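Küchentipps aus dem Gasthaus Bestatton

Sonntagsbraten und Wirtshausküche für zu Hause

Viele Gäste fragen nach dem Essen, wie man einen Braten zu Hause so hinbekommt wie im Lokal. Das meiste davon ist Vorbereitung. Auf dieser Seite haben wir zusammengestellt, was sich in unserer Küche bewährt hat und auch mit einem gewöhnlichen Haushaltsherd geht.

Fleisch rechtzeitig aus dem Kühlschrank nehmen

Ein Bratenstück von zwei Kilo braucht eine gute Stunde bei Zimmertemperatur, ein Steak eine halbe. Trocken tupfen, erst dann salzen. Wer am Vorabend salzt, legt das Fleisch offen auf ein Gitter in den Kühlschrank. Die Oberfläche trocknet dabei ab und bräunt später schneller.

Kerntemperatur messen

Ein einfaches Einstechthermometer genügt. Schweineschulter und Krustenbraten nehmen wir bei 70 Grad aus dem Ofen, Rinderfilet deutlich früher. Der Fühler gehört in die dickste Stelle und darf den Knochen nicht berühren. Nach dem Herausnehmen steigt die Temperatur im Inneren noch um einige Grad.

Ruhen lassen

Große Stücke ruhen 23 Minuten, so steht es bei uns auf dem Zettel über dem Pass, und dabei ist es geblieben. Locker mit Folie abdecken, nicht fest einwickeln, sonst wird die Kruste weich. In der Zwischenzeit wird die Soße fertig gemacht.

Teller vorwärmen

Der Unterschied zwischen Lokal und Esstisch liegt oft nur am Teller. Ofen auf 50 Grad stellen und die Teller eine Viertelstunde hineingeben, solange der Braten ruht. Teller mit Goldrand vertragen das meist auch, in die Mikrowelle dürfen sie aber nicht.
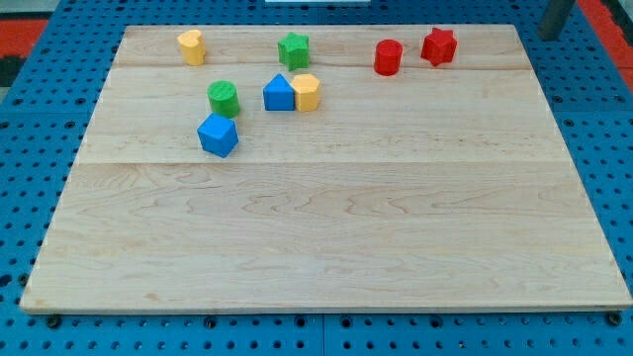 Seite zuletzt geändert: Dezember, 16:40 Uhr

Holzbretter pflegen

Holzbretter gehören nicht in die Spülmaschine. Mit heißem Wasser und wenig Spülmittel abbürsten, immer beide Seiten nass machen und dann hochkant trocknen lassen. Liegt ein Brett nass auf der Arbeitsplatte, verzieht es sich. Gegen Zwiebelgeruch hilft grobes Salz, mit einer halben Zitrone eingerieben und nach zehn Minuten abgespült.

Alle paar Wochen bekommt das trockene Brett Öl. Leinöl oder lebensmittelechtes Mineralöl eignen sich, Sonnenblumenöl wird mit der Zeit ranzig und klebt. Dünn auftragen, über Nacht einziehen lassen, den Rest mit Küchenpapier abnehmen. Mit Leinöl getränkte Lappen können sich selbst entzünden. Sie werden ausgebreitet im Freien getrocknet und nicht zusammengeknüllt in den Eimer geworfen.

Für rohes Geflügel nehmen wir ein eigenes Brett aus Kunststoff.

Soße ohne Klumpen

Den Bratensatz mit 300 ml Brühe ablöschen und mit einem Holzlöffel vom Boden lösen. Dann durch ein feines Sieb gießen und einkochen. Wer binden möchte, rührt Speisestärke mit kaltem Wasser an und gibt sie in die kochende Soße, immer nur einen Teelöffel auf einmal. Einmal aufkochen und erst dann entscheiden, ob noch mehr hineinmuss. Kalte Butter kommt ganz zum Schluss dazu, danach darf die Soße nicht mehr kochen.

Ist die Soße zu salzig geworden, hilft nur Verlängern: ungesalzene Brühe, etwas Sahne oder ein Stück mitgekochte Möhre, das anschließend püriert wird. Die oft empfohlene rohe Kartoffel bringt nach unserer Erfahrung fast nichts.

Bratkartoffeln

Festkochende Kartoffeln am Vortag mit Schale kochen und kalt stellen. Wir nehmen die Sorte, die uns der Hof Garnia liefert, jede andere festkochende geht genauso. In Scheiben schneiden und in reichlich Butterschmalz braten, nur eine Lage in der Pfanne. Nicht ständig wenden – erst wenn die Unterseite braun ist. Zwiebeln kommen in den letzten fünf Minuten dazu, Salz ganz am Ende.

Gläser polieren

Weingläser kurz über Wasserdampf halten und mit einem fusselfreien Tuch trocknen. Das Tuch ohne Weichspüler waschen, er hinterlässt einen Film. Beim Polieren das Glas am Kelch halten und nicht am Fuß drehen, dort brechen die Stiele am häufigsten.

Reste

Kalter Braten hält sich gut verpackt zwei bis drei Tage im Kühlschrank. Am besten im Stück aufheben und erst vor dem Essen aufschneiden. Zum Aufwärmen die Scheiben in die heiße Soße legen, Deckel drauf, Herd ausschalten. Soßenreste lassen sich in Eiswürfelformen einfrieren – praktisch für eine einzelne Portion.

Weitere Seiten: Speisekarte | Weinkarte Peñalver | Saal Ukar | Anfahrt | Impressum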